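How I get pictures into my blog posts without losing my mind

I put this off for ages. Every time somebody emailed to ask how I get my pictures into the Lostcombe blog, I'd write back a long muddled answer, then forget what I'd said and write a different one to the next person. So I'm putting the whole thing on one page and from now on I'm just going to send people the link!

You don't need to be clever with computers for any of this. If you can attach a file to an email, you can do it. I use Gratance for my online albums and my blog sits on a very ordinary blogging site, but the steps are much the same wherever you keep your stuff. The buttons might have different names, that's all.

What you need before you start

A folder on your computer with your pictures in it. An album site that lets you share (mine is Gratance, as I said, and the free account is fine). A blog you can log in to. And a cup of tea, because the first time takes longer than you'd like.

Step 1: Sort before you upload

I used to upload everything. Every blurry one, every one of my thumb, the lot. Then I'd be scrolling through 200 pictures trying to find the one I wanted for a post, and by the time I found it I'd gone off the idea of writing anything.

Now I make a new folder for each post and call it something I'll recognise later. "Blog May soup" is a good name. "New folder (14)" is a bad name, and yes, I have had one of those. I copy my favourites into it and leave the originals where they were. Copy, mind you, don't move! If you make a mess of the copy you can go back and get another.

I try to keep it to three or four pictures for a short post. People do like pictures, but they also like getting to the end.

Step 2: Make them smaller

This is the bit everybody skips and then they wonder why their page takes a week to load. Pictures straight off a modern phone or camera are enormous. Your blog column is probably quite narrow, so all that extra size is wasted and your poor readers are sat there waiting for it.

Most picture programs have a Resize or Export button somewhere, usually under the File menu. Pick the setting called Medium or Web if there is one. If it asks for quality, leave it on whatever it's already on. Save the small version into your blog folder with "small" on the end of the name so you can tell them apart.

While you're in there you can do any tidying up. I straighten and crop, and sometimes nudge the brightness, and then I stop. I went through a phase of using every filter going and those old posts are painful to look at now.

Step 3: Upload to an album

Log in to your album site, make a new album and give it the same name as your folder. Same name! It saves so much hunting about later. Then drag your small pictures in, or click Upload and choose them from the list.

Wait for every one to finish before you close the window. On Gratance there's a little bar that creeps along under each picture, and when the bars have gone you're done. I once shut the lid of my laptop too early and ended up with half an album, which I didn't notice until Jae-hoon Ban left a comment asking where the rest was.

Put your pictures in the order you want them while you're at it. You can do it afterwards, but it's much easier to drag them about in the album than to shuffle them round inside a blog post.

Step 4: Check who can see it

Really important, this one. If your album is set to private, your pictures will look perfect to you, because you're logged in, and everybody else gets a grey box. I ran my blog like that for a good while before anyone mentioned it. I thought people were just being quiet.

Look for Sharing or Visibility. You want "Anyone with the link". That doesn't put your album on the front page of the internet, it only means the picture will show when your blog asks for it. If there's anything in the album you'd rather keep to yourself, take it out now and put it somewhere else.

Step 5: Copy the picture's link and paste it in

Open the album and click on one picture so it fills the window. Now you want the link to the picture itself, and it's easy to grab the link to the album page by mistake. Right-click on the picture and choose "Copy image address" (some browsers say "Copy image link" – same thing).

Go over to your blog post, click where you want the picture to go, and press the little picture button at the top of the writing box. Choose "By URL" or "From the web", paste in your link, and give it a second. Up it should pop. Do the same again for the next one, and if you want two together, press Enter once between them, like this: 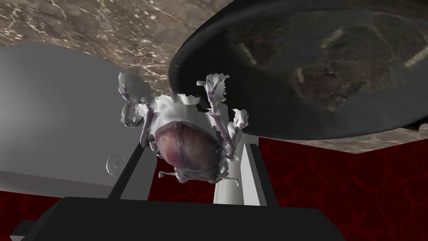
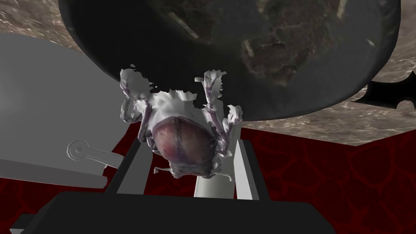

Raw chicken in one, the bottom of a dark pan in the other.

Step 6: Set the size and the position

Click on the picture once it's in the post and you'll get a small menu. Mine says Small, Medium, Large, Extra Large and Original. I use Large for nearly everything and centre it. Wrapping the words round the side of a picture looks lovely on a big screen and dreadful on a phone, where you end up with one word per line down the edge.

If you've got two together, make them both the same size. It looks odd otherwise.

Captions are up to you. I keep mine to one short line, and I only bother if there's something to say. There's usually also a box for a description, for people who use a screen reader. Please fill it in! It takes a few seconds and it makes a real difference to the people who need it.

Step 7: Preview, then look at it logged out

Press Preview and have a scroll. Then, and I do this every single time now, publish it and open the blog in a private window, or on somebody else's phone. That way you're seeing what a stranger sees. If there's a grey box, go back to Step 4.

When it goes wrong

The picture shows up sideways. Phones save a note saying which way up the picture should be and some sites ignore it. Open the picture on your computer, turn it all the way round until it's back where it was, save it, and upload it again. Sounds daft but it nearly always works.

The picture was there last month and now it's gone. Have you tidied your albums? If you delete a picture from the album, it disappears from the blog too, as the blog was only borrowing it. I lost every picture from my Ledthorpe walks in one enthusiastic Wednesday evening of tidying. If you move things between albums, check an old post afterwards, because some sites change the link when you do that.

The link pastes in as words. You've put it in the writing itself and missed out the picture button. Delete it and have another go.

It's taking forever to load. Back to Step 2, I'm afraid!

A question I get a lot

Why not just upload straight into the blog? You can, and if you only post now and then I'd say go ahead. I like having everything in albums because I use the same pictures in more than one place, and when I moved my blog over from Bozkurt I didn't have to upload a single picture again. The links carried on working. It's a bit more faff each time, but that move would have taken me weeks otherwise.

If you get stuck, leave a comment underneath and tell me which step you're on and what the button says on your screen. I'll be doing another page on making a slideshow when I've worked out why mine keeps starting from the wrong end.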